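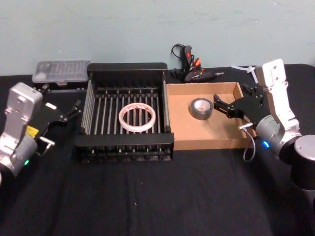

招募参加者：请把您家里厨房的说法告诉我们
Kinora 家庭用语记录，春季一轮

阅读时间：9 分钟

Ernotach 是 Lerncombe 的一个小编辑室，我们编一本关于家庭用语的词典，名字叫 Kinora。现在我们为春季的一轮寻找 46 位参加者，请他们用四个星期的时间，记录自己家里在厨房和饭桌上说的话。我的母语不是汉语，这份招募由我用汉语写成，有的句子可能有点硬，请您原谅。意思不清楚的地方请写信问我，我会重新解释。

一、我们在做什么

普通的词典告诉人们“应该怎么说”。Kinora 记录的是人们在家里怎么说，特别是那些从来没有写在纸上的词。比如，吃完饭以后要做的那件事，有的家庭说“洗碗”，有的说“刷碗”，有的说“涮家伙”，还有一家人一直说“过水”，一直到女儿上了大学，才发现同学听不懂。放抹布的地方，剩下一口的菜，锅底那一层硬的饭，水还没有完全开的时候，这些东西在每个家庭都有名字，可是在书里常常找不到，或者只找到一个，标着“方言”两个字，后面没有例句。

到今年二月，Kinora 已经有 3,793 个词条。其中 2,129 个还没有录音，只有文字。没有录音的词条对我们来说是半个词条：我们不知道声调，不知道哪个字读得轻，也不知道说的人是在生气还是在开玩笑。春季这一轮的主要任务，就是补录音，同时收新的词。

词典用汉语和英语两种语言解释。每一个词条包括：词的写法（如果没有固定的字，我们用同音字，并且加一个小圆点）、读音、意思、谁对谁说、一个完整的例句。我们最看重例句。“把盆儿控一控”比“控：使水流出”有用得多，我自己学汉语的时候，是靠例句学会这个动词的。

二、我们找什么样的人

我们希望您：

家里平时说汉语，普通话或者任何一种方言都可以，几种混在一起也很好；
年满十八岁；
每个星期至少有三天在家做饭，或者至少和做饭的人一起吃饭；
有一部可以录音的手机；
愿意把听到的话原样写下来，包括您觉得“不标准”的话。

您不需要学过语言学。您也不需要写字很好看，或者拼音很准确。错字我们可以问您，漏掉的话就没有办法补了。

我们特别欢迎以下的家庭：三代人住在一起的；夫妻来自不同省份的；孩子在国外出生、和祖父母说话要想一想的；一个人住、但是经常和家里打电话问“这个菜怎么做”的。一个人住的朋友常常以为自己不合适，其实电话里的话很丰富，因为看不见东西，人们必须把东西的名字说出来。

您不需要住在 Lerncombe。除了第一次见面以外，全部工作可以在家里完成，第一次见面也可以在线上进行。

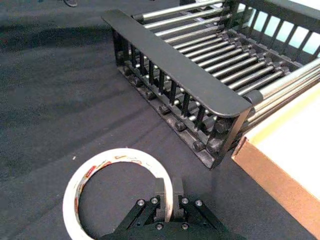
有一位读者写信来问，她婆婆管晾碗的架子叫“碗架子”，她自己的母亲却叫“控水架”，这样两个词算一个词条还是两个，她应该交哪一个。

我们的回答是：两个都交，请分开写。意思相同的词，在 Kinora 里各有各的词条，中间用箭头连接。也请写清楚是谁说的，比如“婆婆，对我说”或者“母亲，自言自语”。如果后来您发现自己跟着婆婆改了说法，请再写一条。这种变化很少有人记录，可是它每天都在发生。

三、您要做的事情

第一个星期只写，不录。我们给您一本小册子，您把它放在厨房里容易拿到的地方，听到一个有意思的词就写下来。请不要在家人面前说“你刚才那个词再说一遍”，因为一说，大家就开始说普通话了。这是我们从冬季一轮学到的教训。

第二个星期开始录音。录音以前，请先得到家里每一个人的同意，我们会提供一张一页的同意书。每次录一顿饭，或者做一顿饭的时间，不用从头到尾都有人说话。水声、炒菜的声音、电视的声音都没有关系，但是请把手机放得离抽油烟机远一些。

第三个星期，我们寄给您一张词单，上面是已经有文字、没有录音的词条。请您看一看，哪些词您家里也说。说的，请录下来；不说的，画一条横线就可以。请不要为了帮助我们，去念一个您家里没有人说的词。

第四个星期，编辑和您通一次电话，一起把所有的词看一遍。电话里我们会问很多小问题，例如：“汤勺”和“调羹”在您家里是不是同一件东西？洗好的碗是“收”起来还是“拾掇”起来？“沏”和“泡”您怎么分？有时候您会回答“我没想过”，这也是一个很好的回答，我们会照样写下来。

工作的量每个家庭不一样。请安排每天一小段安静的时间，最好在晚饭以后，记忆还新鲜的时候。

四、关于动词的一点说明

冬季一轮，大家交来的名词很多，动词很少。我想原因是名词容易看见：碗、盘子、筷子、盖子，一个一个放在那里，人们看着就能写。动词要等到有人做事情、有人催别人做事情的时候才出来。所以这一次我们请您多注意动词，还有跟在动词后面的小词。

请看几个已经收进来的例子：

“碗先别擦，沥着。”（母亲，对儿子）
“你把锅燎一下再放油。”（外公，对外孙女）
“面醒够了没有？”（丈夫，对妻子）
“那点儿菜你划拉划拉吃了吧。”（奶奶，对所有人）
“盖儿留条缝，别捂死了。”（姨妈，在电话里）

第四个例子我很喜欢。编辑室里讨论了很久，“划拉划拉”应该怎么翻译成英语，到现在英语的部分还是空白。如果您有好的主意，即使您不参加这一轮，也请来信。

另外一种我们缺少的材料，是说给小孩子听的话。“吃饭饭”“喝水水”这样的重叠大家都知道，但是每个家庭还有自己的发明。一个孩子把勺子叫成了别的声音，全家人跟着叫了二十年，这样的词完全可以进 Kinora，我们会标上“一家之词”。

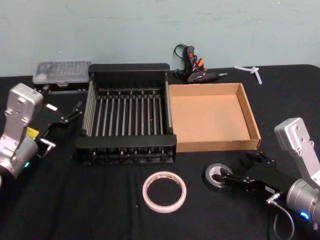 也有一位上一轮的参加者留言说，他交了很多词，最后印出来的样稿里只看到不多的几个，别的词去了哪里，希望这一次可以事先讲明白。

这个批评是对的，上一次我们没有讲明白。现在的办法如下。您交来的每一个词都会进入 Kinora 的资料库，不会丢掉。印刷的样稿只收已经有录音、有例句、并且编辑核对过的词条。没有印出来的词，是在等录音或者等核对。每一位参加者在结束的时候会得到一张清单，上面写着自己的每一个词现在在哪一步。如果您不同意编辑写的解释，您可以要求修改，或者把您的意见放在词条的下面。

五、我们提供什么

一笔酬金，在第四个星期的电话以后支付。中途退出的参加者，按照完成的星期支付；
小册子、铅笔、同意书和寄回材料用的信封；
Kinora 出版以后，一本印刷的词典；
您家里全部录音的一份拷贝。冬季一轮的参加者告诉我们，这是他们最高兴收到的东西。

如果您愿意，您的名字会印在词典后面的感谢页。如果您不愿意，我们只写省份和年龄段，例如“湖南，六十多岁”。

六、录音和隐私

录音保存在 Ernotach 自己的机器里，只有编辑可以听。词典的网上版本只放单个的词和例句，每一段都在您听过、同意以后才公开。饭桌上难免说到邻居、钱、身体不好的亲戚，这些部分编辑听到就会剪掉，也不写进任何文字。您在任何时候都可以要求删除全部或者一部分，不需要说明理由。

十八岁以下的家人可以出现在录音里，但是需要父母两个人之中至少一个人签字，并且孩子自己也说愿意。

七、第一次见面

见面的地点在 Enriquez 楼二层的阅览室，晚上七点开始。我们会介绍怎样写词条，大家一起练习几个，然后有时间提问。入口在院子那一边，临街的门晚上是锁着的。可以带家人来，带孩子也可以，阅览室隔壁有一个可以画画的房间。

练习的部分很简单。桌上放几件厨房里常见的东西，每个人先不讨论，把它在自己家里的名字写在纸条上，然后交换着看。冬季的时候，一件放碗碟的东西就引起了很长的争论，有人写“碗架”，有人写“碟架”，有人写“沥水篮”，还有一位写的是“那个”，并且坚持说他家就叫“那个”。我们把“那个”也收了。

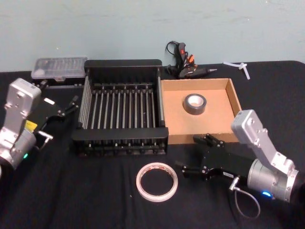

深色台布上的碗碟架

八、怎样报名

请写一封短信给我们，汉语或者英语都可以，信里请写：

您住在哪里，家里有几口人，平时说什么话；
家里谁做饭；
一个您家里说、您觉得别人家可能不说的词，加一个例句；
您希望到 Enriquez 楼见面，还是在线上见面。

第三项请认真写，我们主要看这一项。词不需要很奇怪。有的来信写了非常古老的词，查下去发现是从书里抄来的，家里并没有人说；也有人只写了一句“给我递个抹手的”，我们马上就回信了。

请不要寄录音，报名的时候还没有同意书，我们不能听。

报名截止到二月底。收到信以后，我们会回复每一个人，没有选上的也会回复。因为要照顾不同的地区，有时候条件很好的家庭也要等到秋季一轮，请不要灰心，您的信我们会留着，到时候不用重新写。

如果您的父母或者祖父母想参加，但是不习惯写信，您可以代替他们写，请在信的开头说明。小册子也可以由您帮助填写，只是请保留他们的原话，不要改得更通顺。

联系：Ernotach 编辑室，Lerncombe，Enriquez 楼二层 | © Ernotach / Kinora | 返回顶部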